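Keeping and Throwing Out T-shirts in a Student Residence
Project report, Textiles and Sustainable Living (second-year elective)

Summary

This report is about the cotton T-shirts owned by students in MacRitchie, the residence where I live in Wundale. I wanted to know how long students keep a T-shirt, what makes them stop wearing it, and where it goes afterwards. Thirty residents took part and together they recorded 227 T-shirts. The main result is that holes and broken seams were less important than I expected. The most common reason for stopping was that the shirt had lost its shape at the neck, and the second was smell that did not wash out. Fading was mentioned often but it was seldom the reason for discarding.

Why I chose the topic

When I moved to Australia I brought one suitcase, so I had few clothes and washed them very often. After the first year most of my T-shirts looked tired. My neighbours on the corridor had the opposite situation: full drawers, many shirts from clubs, fun runs and orientation week, and only a small part of them worn. I became curious which of the two habits is better for the shirts and which for the wallet.

In the lectures we learned that the use phase of a garment, meaning the washing, drying and ironing, can be an important part of its total impact. We also learned that the easiest saving is usually to wear the thing longer. Both statements are general. I wanted to see them at the scale of one building with four washing machines and one clothes line.

Method

The survey was done with a paper sheet. Each participant wrote down every T-shirt they owned, including the ones used for sleeping, with four details: where it came from, the age in years if known, how often it was worn in February, and its condition. For the condition I used a scale from one (like new) to five (would not wear outside the room). I explained the scale with three of my own shirts so that people had the same idea of the grades.

Participants were also asked to remember the last T-shirt they stopped wearing and why. This part depends on memory and I treat it with more caution.

For the washing part I made a small test. I bought six plain cotton T-shirts of the same colour from Stutis, the op shop behind the station. They were unsold stock from a printing order and had never been worn. Two of them I washed at cold temperature and dried on the line, two at 60 degrees and dried on the line, and two at 60 degrees with the tumble dryer. Every shirt was washed twelve times. I used Gamitz liquid detergent because it is what the vending machine in our laundry sells. The dry weight of the six shirts together was 850 grams at the start, which is a very small load, so I filled the machine with my own towels each time.

The last wash was on Sat 28 March and the measuring was done the next afternoon. I measured body length, chest width and the opening of the neck with a tape on a flat table, three times for each shirt, and I took the middle value.

Results of the survey

The average was between seven and eight T-shirts per person, but the average hides a lot. A few people owned more than 20 and one participant owned two. Free shirts were the largest group. Shirts bought new came second, then second-hand shirts, then gifts and shirts taken from a brother or sister.

Free shirts were worn least. Many had been worn once, on the day of the event, and after that were kept "for painting" or "for the gym", although the owner did not paint or go to the gym. The second-hand shirts were worn more than I expected. I think that a person who chooses a shirt in an op shop spends time to look at it and try it on, and perhaps this is why it is used.
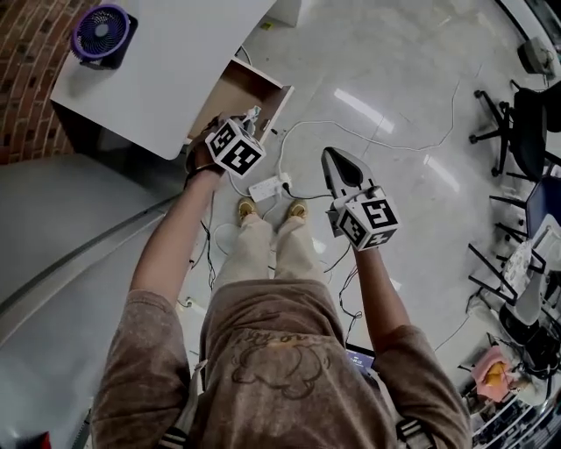 Does a faded T-shirt wear out sooner than one that has kept its colour?
Fading and wear are two separate processes, so a shirt can be very pale and still be strong. Light and repeated washing remove the dye from the surface, while thin places and holes come mostly from rubbing and from the damage of the fibres in hot drying.

In the survey the same difference was visible. Shirts described as faded were often among the favourites, and several owners wrote that the cloth had become softer. They did not use them for a job interview or a presentation, but they wore them to lectures and at home without problem. A stretched neck was judged more severely. It was described as "sloppy" and "looks like pyjamas", and after this the shirt usually moved to the sleeping group.

Smell was the second reason. It concerned mainly shirts with a part of polyester, which is known from the literature to keep body odour more than cotton does. Two participants tried to soak theirs in vinegar overnight. One was satisfied and the other was not.

Holes were named by only a few people. Small holes near the belt line were mentioned as annoying, but most owners continued to wear the shirt and tucked it in.

Results of the washing test

The cold-washed shirts lost very little length. The shirts washed hot and dried on the line became shorter and also slightly wider, which surprised me, but my supervisor explained that jersey cloth is under tension when it is knitted and relaxes in the length direction. The tumble-dried shirts shrank most. They also left the most lint in the filter, and lint is simply fibre that is no longer in the shirt.

The colour changed in all six. I compared them by eye in daylight next to an offcut which I had kept in a paper bag, and I asked two classmates to sort them without knowing the treatment. They both put the cold-washed pair as closest to the offcut. For the other four they did not agree with each other.

I had planned to measure the neck opening as the most important value, because of the survey. Unfortunately the differences were smaller than my measuring error. Probably a neck is stretched by pulling the shirt over the head and by hanging it wet on a hanger, and my shirts were never worn and were hung by the hem. It was a mistake in the design and I should have seen it before.

Where the shirts go

Most participants could not say exactly what happened to their last discarded T-shirt. The common answers were the charity bin, the general rubbish and "still in the bag under my bed". Few had cut one into cleaning rags. In the kitchen of our floor we buy disposable cloths every month, so here is an easy change, and I have already put a box for old cotton beside the sink.

Stutis accepts T-shirts but told me that printed event shirts almost never sell. They prefer plain ones, clean and with a good neck. Everything else goes to a rag merchant who pays by weight, and only collects when there is 300 kilograms or more.

Limits

Thirty people from one residence is a small group, and those who agreed were probably more interested in clothes than those who refused. The ages of the shirts are mostly guesses by the owner. The washing test had two shirts per treatment, so one bad shirt could change the result. I also did not record which of the four machines I used, and one of them is known to run hotter than the others.

What I would do next

With another semester I would give the shirts to real people to wear between the washes, and measure the neck each week - this is the part I most regret. I would also like to try repairing. A stretched neck can be tightened with a line of elastic thread on the inside, and I did this with one of my own T-shirts during the mid-semester break. It took me an evening, and the stitches are not straight, but I am wearing the shirt again.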